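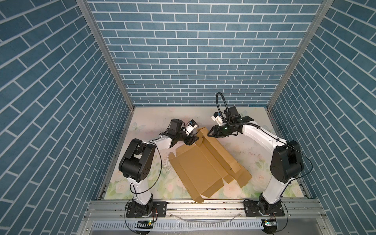

Notebook Home | Entries | Cell 2 | Perception | Search
6 min read

Friday, 4:40 pm, bimanual cardboard

Picking up from the mess I left in the planner branch. The job is still the same one: both arms grab a flattened box by its top corners and get the panels where we want them without tearing anything or fighting each other. The planner is Miso (Omar named it, don't ask me) and as of this morning it's got a proper shared clock for both arms, so left and right sample the same trajectory instead of two copies that drift. Should've done that in the first place!

Before the fix I logged the offset between the two command streams and the worst I caught was 83 ms. Doesn't sound like much, but cardboard is stiff in the plane of the sheet and floppy everywhere else, so if one gripper gets going early the sheet just shoves the other wrist sideways and the force limit trips. After the fix I ran the lift 47 times and had no trips from timing. I did have trips from other things, see below.

Compliance. I've dropped the stiffness along the line between the two grippers and left the rest alone. Feels right when you lean on it by hand. Aníbal reckons I should be controlling the internal force directly and treating the pair as one big arm with a box in the middle, and he's probably right, but I want to see how far the lazy version goes before I write all that.

Perception is the sore spot. The corner detector is fine on a clean flat sheet. Once a flap folds over another flap it picks the crease, very confidently, and the arm goes off to pinch a spot with no edge on it. Brown on brown with a soft shadow, I can't blame it much. The butterflies and flowers on the tabletop give it some grief as well, mostly in the segmentation mask, where bits of petal get stuck to the cardboard outline. I tried bumping the mask threshold to 0.63 and lost half a flap, so back it went.

What did help was using the wrist cameras for a second look. Coarse pick from the fixed view, hover, then re-detect up close and only commit if the two agree. Costs a bit of time per grasp but it threw out most of the bogus creases. When they disagree it currently just sits there sulking until I hit retry. Needs a proper fallback, maybe a small sideways move and another look.

Odd one: the right arm's plan came back with a full wrist flip twice this arvo. Perfectly legal path, horrible to watch, and that gooseneck loop over the gripper is not going to enjoy it. I've put a soft cost on wrist rotation away from the start pose. Collision model has no cables in it at all, by the way. I keep forgetting that. Omar, can you add a fat capsule for the loop when you're next in the config?

Logs are under Onammont/run 311, which is the one to replay if you want to see the crease problem at its worst. Skip the first bit, I was fiddling with gains.

Next week:
- fallback behaviour when the two detections disagree
- cable capsule (Omar)
- ask Aníbal for his internal force notes
- retrain the mask with more folded flaps, fewer tidy ones

Leaving the branch unmerged over the weekend. Please don't rebase it, I've got uncommitted changes on the cell machine.

Previous entry | Next entry | Back to top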